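The Case for Printed Torque Values
4 April 2026 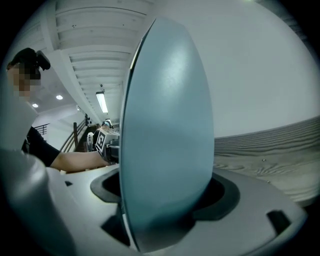 Flat-pack furniture is sold with an assembly sheet, and the sheet almost never says how tight the fasteners should be. It says "tighten" or "tighten fully," sometimes with a small drawing of a wrench and a curved arrow. A buyer is left to guess, and the guess decides how long the joint lasts.

The failure modes are well understood. A cam lock in particleboard has a narrow working range. Too little rotation leaves the joint with no clamp load, so the panel rocks and the dowel holes wear oval. Too much rotation crushes the board under the cam, and the joint cannot be tightened again. Confirmat screws strip the same way. In both cases the damage is hidden inside the panel until the unit is moved.

Last November I went through the sheets for three bookcases, from Fuvolik, Tredasico and Trinlow. Fuvolik gives a rotation angle for the cams and nothing for the screws. Tredasico prints a warning against power drivers and leaves it there. Trinlow has a good exploded view with part numbers, a full hardware chart at actual size, and the word "tighten" on nearly every page.

The usual objection is that households do not own torque drivers. This is true and does not settle the matter. A torque value can be turned into an instruction that needs no instrument: turn until the head is flush, then a quarter turn more. Manufacturers already have the data. A product engineer cannot choose a screw for a shelf rated at 300 pounds without knowing at what point the board gives way.

A second objection is variation in the board. Density differs between batches, and a single number would be wrong for some of them. A range handles this. Automotive manuals have printed ranges for decades, and home mechanics read them without trouble.

Cost is a weaker argument still. The Tredasico sheet already carries safety text in small type across two full pages. One added column in the hardware table would take less space than the disposal notice. My Chauhan workbench came with such a column, and I have had no reason to retighten its legs.

Retightening deserves its own line as well. Particleboard relaxes under load, and a joint set correctly on the first day loses some clamp force over the following weeks. A sheet that gave a value and a date for the second pass would prevent a good share of the wobble that buyers put down to cheap material.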